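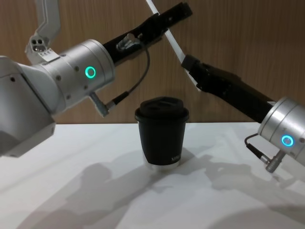
Sharing the Ground at Arruda Park

Two soccer clubs, one field and a schedule that has to satisfy both

When Darkov Town lost the lease on its old ground, the club had two choices. It could apply to drop out of the Londurine League for a season while it looked for land, or it could ask a neighbor for help. The neighbor was Vadora, a club with which Darkov had exchanged few kind words since their first league meeting in 2000. The agreement that followed is now in its second season, and other clubs in the league have begun to ask for copies of it.

Under its terms, Vadora remains the landlord at Arruda Park and Darkov the tenant. Both first teams play their home league matches there, as do both women's teams. Youth sides train elsewhere. The field receives two matches in most weeks between August and the end of April, and the agreement allows either club to ask for a postponement on grounds of surface condition alone, without a penalty and without the consent of the other.

That clause was written at the request of Mariama Dogbe, who has looked after the grass at Arruda Park through three changes of owner. Her position was that a shared ground fails first in the goalmouths. She asked for a full closure in June, a ban on warm-ups inside the penalty areas, and the right to move both benches when the touchline begins to wear. All three requests were granted. The north goalmouth, which was bare by February in the years before the agreement, was reseeded once last season and held until the final match.
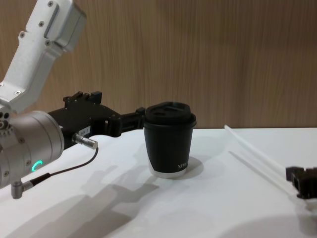

A robot arm with a black gripper extends over a white tabletop.

The schedule proved harder than the grass. The Londurine League has 13 member clubs, an odd number that leaves one side idle in every round, and the league office builds its calendar around the longest journeys. Away supporters may travel up to 108 miles each way. A late switch of date, of the kind that a shared ground sometimes requires, can leave a visiting club with a coach it has already paid for and cannot use.

Zuweira Appiah, who prepares the league calendar, now pairs the two clubs before any other fixture is placed. When Vadora is at home, Darkov is away, and the idle week of each is kept clear of the other's cup dates. “The pairing takes one morning,” she said. “Repairing a calendar without it used to take most of the fall.”

Attendance has been steady for the landlord and uneven for the tenant. Vadora draws a crowd of 400 for an ordinary league match, much as it did before. Darkov lost a number of its older supporters in the first months, when the bus route from the town ended two stops short of the ground. The route has since been extended on match days, and the club reports that many of those supporters have renewed their season tickets.

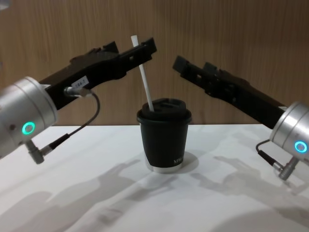

Income on match days was the subject of the longest negotiation. Gate receipts belong to the home club in full, and advertising boards are sold by Vadora, with a fixed share passed to the tenant. Refreshments were left until last. Neither side had expected to spend two meetings on a small black takeaway cup, the same kind that stands on the white tabletop here, but the coffee stand earns more at Arruda Park than the program does, and each club wanted its own staff behind the counter. The settlement gives the stand to whichever club is at home, with stock bought jointly and counted at the final whistle.

Consuelo Flores, who captains the Darkov women's team, believes that the players adapted sooner than the boardrooms did. Her team changes in the smaller of the two home dressing rooms and has painted one wall in the club's colors, with the landlord's permission. “We were told we would feel like guests,” she said. “By October we had stopped asking where the light switches were.”

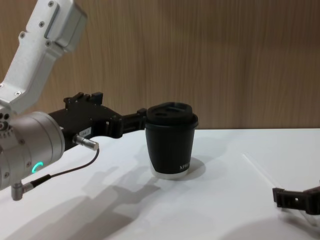
A black cup on a white tabletop, with a robot arm reaching toward it from the left.

There have been disputes. Darkov objected last winter to the cost of the floodlights, which are billed by the hour and run longer for evening cup ties. Vadora objected to a sponsor's banner that stayed up for nine days after a Darkov match. Both matters went to Edem Amegashie, a retired referee whom the clubs appointed jointly to hear complaints, and both were settled in writing. His decisions are binding for the season in which they are made.

The larger question is how long the arrangement should last. The current agreement expires at the end of next season, and the Darkov board has identified two sites closer to the town, neither of which has planning approval. Bernice Alhassan, who chairs that board, has told members that the club will not leave Arruda Park until a new field has been laid and has rested for one full summer.

The clubs meet each other on 21 September 2018, with Darkov listed as the home side. Under the agreement, Vadora's supporters will use the visitors' entrance at their own ground.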